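Kadberg Doctoral Studentships: Frequently Asked Questions

3 min read

How many studentships are on offer?
The Kadberg Graduate School will fund 68 new doctoral places starting in October. They are open to applicants in every department, including the joint program with the Núñez Institute.

What does the award cover?
Full tuition, a monthly living stipend for the length of the program, and a research allowance of $3,000 per year. The allowance can be spent on travel, books, small equipment and conference fees. It can't be used for rent.

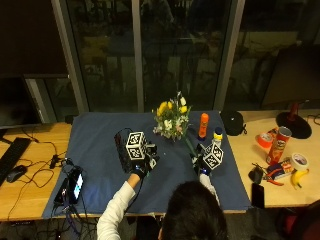

Do I need a research proposal?
Yes. It should be no longer than 2 pages, not counting references. Write it for a reader outside your own field. If your project involves handling objects by hand, give the materials plainly, down to the yellow and white flowers and the blue cloth under them, so the panel can see what you would be working with. Proposals over the limit are returned unread.

Do I have to contact a supervisor first?
We strongly recommend it. A short email with your resume and a paragraph on your idea is enough. Supervisors may take a week or more to answer during the summer.
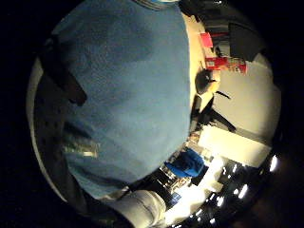
If you don't hear back, write to the department office and they will suggest someone else. You may name up to two supervisors on the form.

Can international students apply?
Yes. The award pays the same tuition and stipend to everyone. You will need proof of English, with a minimum score of 81 on the Lernorov test or an equivalent. Visa fees are not covered.

Can I study part time?
Part-time study is possible in most departments. The stipend is paid at half rate over a longer period.
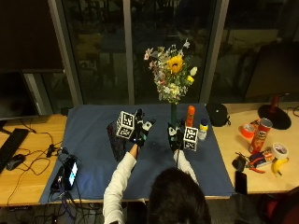

Students who start full time can ask to switch after the first year. The request goes through the supervisor and needs approval before the next term begins.

Is teaching required?
No. Paid teaching is available from the second year if you want it.

When does the application form close?
At 5 p.m. on the closing date shown in the Vurnosik portal. The portal is offline for maintenance every Sunday morning.

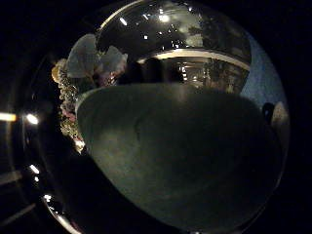

Dark green and glossy black surfaces, close up.

When will I hear the result?
Interviews are held by video, and offers go out by email afterward. Unsuccessful applicants can apply again the following year.

2 comments

Contact Graduate Admissions | © Kadberg Graduate School | Back to top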